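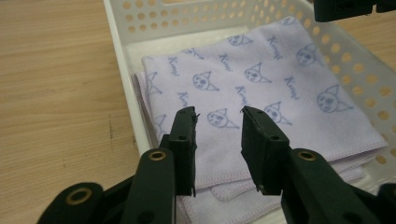
Progress report to the Allitz fund
From: Trinidad Saludo
20 Aug 2022

Hi Aoi,

You asked for the plain version this time, so I'm skipping the template and just telling you where we are with the Ekow review. The short answer is that we're on schedule, a little under on spending, and I like the kit more than I thought I would back when we wrote the proposal (and I wanted it to work, so take that how you like).

Since the grant paid for the two-hand set, I'll start there. We have both grippers, the cables, the tracking plates that sit on top and the recording software, all from Festaden. They shipped it in two boxes and the second one came eight days behind the first, which ate most of our first week. Gintarė used the time to write the task sheets, so we didn't lose as much as I feared.

The work itself is cloth. I know the proposal listed cups and jars too, and we'll get to those, but folded fabric is where our partner laundries say they need help, so I moved it to the front. The basic task is a folded cloth in a white basket on the table. The person holding the grippers has to take hold of it, lift it clear of the rim, and put it down without the stack coming apart. Sounds easy! It took me most of a morning to get a clean one.

We now have 3,551 recorded tries, from Gintarė, Minoru and me. Minoru threw out 173 of them when he went through the files, mostly because the tracking had dropped for a moment or one of us had started moving before the recording did. I can live with that number. With the older Mizuno set we had on loan last year we were tossing far more, and half the time we didn't find out until the end of the day.

What I like about the Ekow grippers: you can pick them up and be useful quickly. The fingers open wide enough to go at a fold from above, and you can feel through the handle when you've got more than one layer. That second part matters a lot to us. When I miss a layer I know right away, and I can let go and try again without stopping the recording.

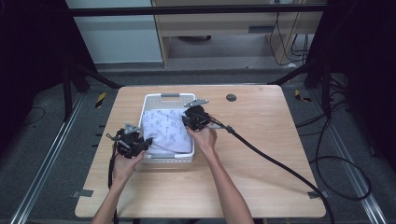 Using two at once is a different skill, and I'd say that's where the review has been most useful so far. Your left hand wants to copy your right. We had to practice keeping one gripper still while the other did the lifting, and I'd suggest Festaden put something on that in their quick-start guide, because the current one treats the pair as if it were just one gripper twice over. I've sent them a page of notes. Rūta Zariņš on their support side wrote back the same day and asked for more detail on the grip angles, so somebody is reading.

Now the gripes. The cables are my biggest one. They're heavy, they pull on your wrists by the end of a session, and when you reach across to the far side of the basket you have to think about where the slack is going. Minoru wants to hang them from overhead and I've told him to go ahead and try it. Festaden says a cordless version is being worked on, but they wouldn't give me a date, so I'm leaving it out of our score.

The finger tips are my other worry. We can swap them ourselves, and a spare pair costs $29, so it isn't a money problem. I'd just like to know how long a set should last with daily use, and the manual doesn't say. We've begun writing down when we change them. Thin hems are still hard too – the tips slide along the stitching and you end up pinching the layer underneath. Gintarė gets around it by coming in at the corner of the fold, and I've been copying her.

On the budget, the kit came in at the quoted price. The extra spending so far is one more hard drive and a box of cloths. What we haven't touched is the travel line. I'd like your okay to move part of it to paid operator hours, so we can bring in two people who have never held a gripper and see how long they need. All three of us are too used to it by now to judge that fairly.

Next up are towels, then the cups and jars, and a first training run on the cloth recordings so we can tell you whether the data is any good, which I can't promise yet. Minoru thinks he can have that started before the end of August if the new drive behaves.

Let me know about the travel money when you get a chance. The task sheets and Minoru's list of rejected files are in the shared folder, and my notes to Festaden are in there too.

Thanks,
Trinidad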